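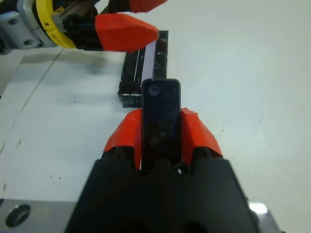 Black is the only sensible color for a box, according to Heino Raudsepp, because black forgives. He wrote this to me after I complained in January about the state of my own boxes, and he added that anyone who buys a white one deserves what happens to it.

I have thought about this more than it deserves. I own 24 small boxes, trays and lidded containers, most of them black, and I can report that black forgives nothing. It keeps a list. Every corner that met a door frame, every night spent in a bag with the keys, is written down in pale little flecks that won't come off with a damp cloth, or with the stuff I bought to replace the damp cloth. Gloss is worse. A glossy black thing looks expensive until you pick it up, and after that it looks like you picked it up.

And still we keep buying it. When I moved to Vodville I needed something to hold cables, and the store had 54 kinds of box, and I walked out with 4 black ones. Black looked serious. It looked like the cables in it might be important. They were for a printer I gave away before the move.

The makers know this, of course. Prilix will sell you a desk tray in a color it calls Midnight, and Fleltadia has one in Carbon, and if you put the two next to each other you will need to turn them over to see which is which. Kolář at least just says black. I bought the Kolář out of respect and scratched it on the way to the car.

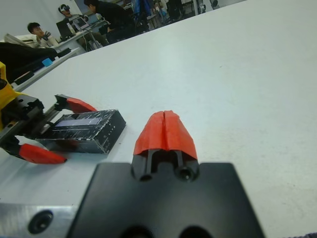
What I would defend, if pressed, is the scratched box over the new one. A new box makes you behave. You set it down with both hands, you think about felt pads, you scold visitors. Once it has its first proper scuff you are free to use it. The black one on this white table, speckled with white across the top and down the sides, is a box I would trust with screws, batteries or a sandwich. The table has gone the other way and picked up gray smudges, so it seems each color collects a bit of the other if you leave them together long enough. Even the pale panel on the top doesn't make it look any fancier, and I mean that as praise.

Heino will say this proves his point, and that a white box would look worse. Maybe. But a white box would look worse in a way people expect. We see a dirty white thing and think somebody has been busy. We see a battered black one and think it fell off something.

So my advice is to buy the black box, since you were going to anyway, and drag it once across the driveway before you bring it inside. Get it over with. I have been told there is a man who restores plastic finishes for a living, and that he has 3000 customers. I'm sure he does careful work - he won't be hearing from me.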